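Let the Build Fail: In Praise of Boring Dependency Updates

I love dependency updates. I know how that sounds. Most developers I've worked with treat them like cleaning out the gutters, something you put off until water is coming through the ceiling. But give me a quiet morning, a coffee and a lockfile full of stale versions, and I'm happy!

I came to this the hard way. A few years back I inherited a billing service at Prindberg that pulled in 517 packages, counting everything the direct ones dragged along behind them. We had asked for 64. The rest had simply arrived, and a good number hadn't been touched since the service was written. When a security notice came out for a small date-parsing library, it took us seven days to ship the fix, and almost none of that time went to the fix itself. It went to all the upgrades we had skipped on the way there. 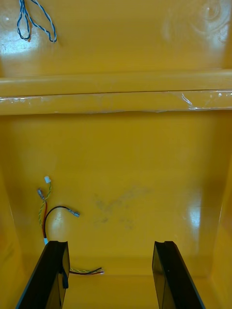

So my argument is simple: update early, update in small bites, and let a machine open the pull requests. Ubaldo Sala, who ran that team with me, hated the idea at first. He figured every new version was a new chance to break something, and he's right, it is. But one version bump that breaks one test is a pleasant little puzzle (I mean it, you read the changelog, you fix a call, you're done before lunch). Forty bumps at once is a lost month.

The best objection I've heard came from Ileana Barbu. She pointed out that a brand-new release is also where a poisoned package would show up, and that jumping on it within the hour makes you the guinea pig. Fair! Her team waits a week before merging anything that isn't a security patch, and I've copied that rule ever since. It costs very little and it still keeps you close to current. 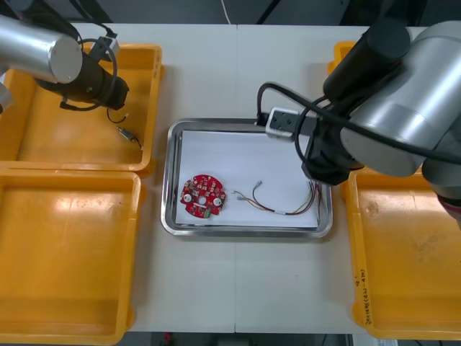 What I can't get behind is the freeze. "It works, don't touch it" feels safe, and for a while it even is. Meanwhile the distance grows, the people who knew the old versions leave, and one January you find yourself reading 2000 lines of release notes with a deadline on your neck.

Start with the project you're least afraid of. Turn on the bot, cap it at a few open requests, and give one person an hour a week to merge them. Swap that person out now and then, so more of the team gets to know what the code is standing on. And if your tests are too thin to trust a merge, great, now you know which tests to write first.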